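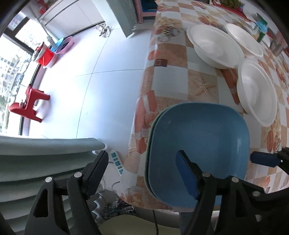
Plastic bowls on a seashell-print tablecloth.

February
By Divya Pai, HR Systems Support

Subject: Employees missing from annual review cycle after manager change
Customer: Holub
Affected site: Prarnham
Product: Hova reviews module, Plekurbridge connector
Priority: High
Status: Resolved, follow-up item open

Problem as reported

Zsófia Fekete (HR operations, Holub) opened the ticket at 8:50 a.m. The annual review cycle had been launched the previous afternoon. Several shift supervisors at Prarnham reported that their team lists in Hova were short or blank. The employees concerned could sign in but saw the message "No review form assigned." Supervisors at the other sites reported nothing unusual.

The HR core system shows 1,000 active employees eligible for review. The Hova cycle dashboard shows 985 forms created.

Requested by customer: restore the missing forms without relaunching the cycle. Self-assessments were already being filled in and a relaunch clears drafts.

Initial checks

Eligibility rule for the cycle: active, past probation, not on long-term leave. Compared against the rule used in the core report. Identical.

License count: well under the limit. Ruled out.

Form template assignment: the Prarnham template is published and attached to the correct job families. Employees at the same site with the same job family do have forms, so the template is not the cause.

Connector status page: last nightly run marked "Completed." No failed batches.

Asked customer for three employee numbers from the missing group and one from a Prarnham employee whose form was created normally. Received by return.

Log review

The status page counts a run as completed if every batch gets a response, even when single records inside the batch are skipped. Turned on detail logging and pulled the files for the past week.

Found about 40 lines of this type:

WARN record skipped: manager reference not resolved

The number of lines is higher than the number of missing employees. The connector writes a new line for the same person on each nightly run, and some of the affected people were picked up on more than one night before the cycle launched. After removing duplicates, the list of skipped employee numbers matches the gap on the dashboard exactly.

All of the skipped records point to one of 2 managers. Both were appointed shift supervisor at Prarnham this month, and both moved over from the payroll-only group.

Cause

Employee numbers in the payroll-only group are stored with a leading zero. When the two supervisors were transferred, the core system kept the number as text, zero included. Plekurbridge has a field format setting for the manager reference, and for this customer it was set to "numeric." The zero was dropped on export. Hova then looked for a manager number that does not exist and rejected the reporting line.

A rejected reporting line alone would leave the employee in Hova with the old manager. The second factor was a change on the customer side. The old supervisor accounts were closed on the same day the new ones took effect, and closing a manager account in Hova clears it from the direct reports. That left the employees with no manager at all. The cycle launch step does not create forms for employees without a manager.

The employee number field itself was set to "text" and exported correctly, so both supervisors had their own forms. For this reason the first spot check on the supervisors' profiles showed nothing wrong.

Fix applied

1. Changed manager reference format in Plekurbridge from "numeric" to "text."
2. Ran a preview export for Prarnham only. Zeros present in both columns.
3. Ran a full preview to confirm that no other site changed. No differences in reporting lines outside Prarnham.
4. Ran a manual sync for the skipped records. No warnings in the detail log.
5. In Hova, used Add Participants on the open cycle, filtered on "manager assigned after launch." Did not use Relaunch.
6. Asked customer to check that existing drafts were intact before notices went out.

Customer reply, 2:15 p.m.

"Dashboard count now matches our list. I opened drafts for people in the packing and maintenance teams and the text is all there. One supervisor still sees a former team member who moved to the warehouse. Is that related? Also, will the added people get the same deadline as everyone else? The works council agreement says equal time for self-assessment."

Support reply

The former team member is a separate matter. The transfer is entered in the core system with a start date of Friday, and the reporting line will change with the sync on that night. No action needed unless the form should move earlier.

Deadline: participants added later take the cycle deadline by default, so they have slightly less time. An individual extension can be set under Cycle > Participants > Edit Dates. Select the added group and apply the new date in one step. The manager review date does not move with it and has to be checked separately. Reminder emails follow the individual date.

Customer confirmed that the extension was set and that the reminder preview shows the new date.

Open follow-up

- Request to product team: show skipped records on the connector status page, with a separate status such as "Completed with warnings."
- Request to product team: pre-launch check in Hova that lists eligible employees without a manager. The current check covers templates and dates only.
- Customer to review remaining payroll-only records for leading zeros before the next round of transfers.
- Detail logging left on until the cycle closes. Turn off afterward, as the files grow quickly on this tenant.

Internal note

For similar tickets, compare the skipped list with the gap before touching the cycle. Check the format of both number fields in the connector, employee and manager. They are on different tabs and the default differs depending on the version in which the tenant was set up. Older tenants have "numeric" on the manager tab.

Ticket set to Resolved with customer's agreement. Follow-up owner: D. Pai.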